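Skovow Makers Board > Builds in progress > Two-arm bench, lid on a box
Page 2 of 5

gripsock
Okay, update from the shared shop at Vusville! Both arms are finally bolted down and talking to the same controller, and I've moved on to the job I wanted them for in the first place, putting a lid on a small case. Left arm handles the lid, right arm steadies the case. The case has white foam inside and the lid is black and shiny on the inner side, and the shine is making my life miserable (more on that in a sec).

I took it out of the script's hands last night and drove both arms from the leader handles for 22 runs. 14 lids ended up where I wanted them. The rest went sideways, mostly the lid skating off when I pinched it too near the corner.

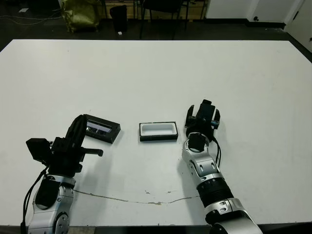 Jang Bench Notes, no. 58

So the table is the big white one from the back of the shop, the one with the wavy crack running across it. I like it because black parts on white are dead easy to pick out. What I don't like is the shadows. Each gripper throws one on the tabletop and my edge finder keeps deciding that's a piece of the box. Any ideas before I start hanging bedsheets over the lights?

tinbadger
Looks great! Does the crack bother anything? I'd be worried a thin lid would catch on it if you ever slide it.

gripsock
Not so far, I lift everything. I ran a fingernail over it and there's a tiny lip in the middle where it's chipped. Filler is on the list, somewhere below the cables.

moxie_lathe
I'm going to disagree on the white table. White bounces light right up into a glossy lid, and then you're trying to find edges in a mirror. I went to a gray mat on my Imlow arm and half my vision bugs went away in an afternoon. Try it before you touch the code.

gripsock
Hmm, but then I've got black plastic on gray and I lose the outline. I tried a dark cutting mat in August and it was worse — way worse.

moxie_lathe
Dark, sure. I said gray! Mid gray, matte.

oldsolder
Neither of you will fix it with a mat. Put a strip of masking tape on the lid and track the tape. Ugly, works, done by 9 p.m.

tinbadger
Tape feels like cheating though?

oldsolder
It's a lid on a box in a garage club. Cheat.

gripsock
Ha, fine. Tape first, then I'll borrow a gray mat and run the same 22 again so moxie can gloat or not. Can anybody tell me how much slack you leave in the cables at the wrist? Mine loops up over the left gripper and I'm nervous about it snagging when I roll all the way over.

moxie_lathe
Roll it by hand to both limits with the power off, then add a couple of fingers' width. And clip it to the forearm, don't trust the loop.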